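October 10, 2018

**Skirnis opens a repair counter for household textiles**

The textile firm Skirnis opens this month a repair counter in its shop at Eklund Square. Customers can bring curtains, bed linen, tablecloths and cushion covers, also when these were bought in another shop. The counter is open from 13 o'clock on 4 days of the week. 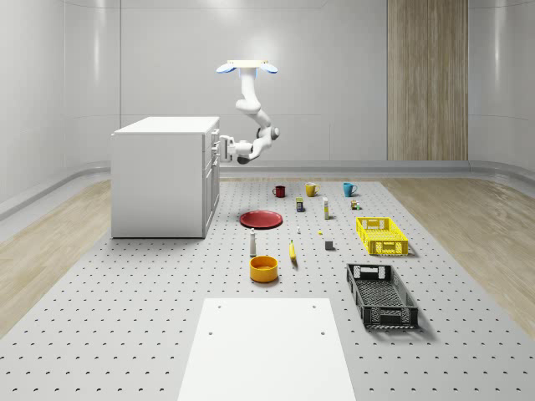 Most repairs will be ready in 7 days. The price is agreed before the work begins, and small repairs, such as a loose hem or a missing button, are done while the customer waits. Larger work is sent to the sewing room of our partner Ristier, which has repaired sails and tent cloth for many years and has now hired two more sewers for this task. 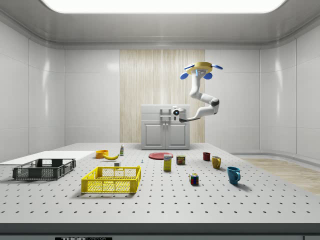 During the spring Skirnis made a trial with about 100 households. Many of them told us that they had kept a damaged curtain or sheet in a cupboard for a long time, as they did not know where to take it. Thread and replacement zips will be delivered by Imex.

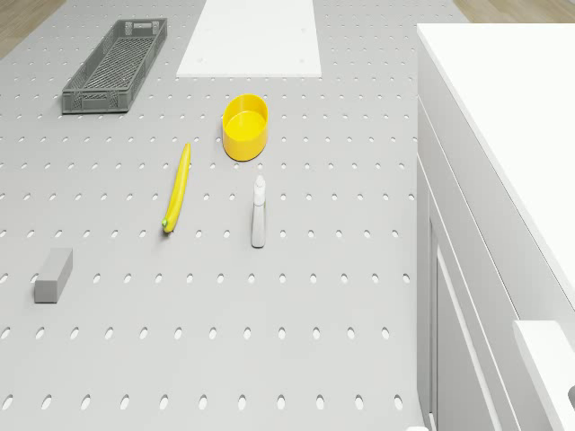 **Linnea Solberg**
Head of Customer Service, Skirnis

"We have sold curtains since my mother worked here, and people always asked us if we could also mend them. Until now we had to say no. I am glad that we can give a different answer."

Articles must be washed before they are handed in. Leather and carpets are not accepted. A list of prices can be collected in the shop from the opening day.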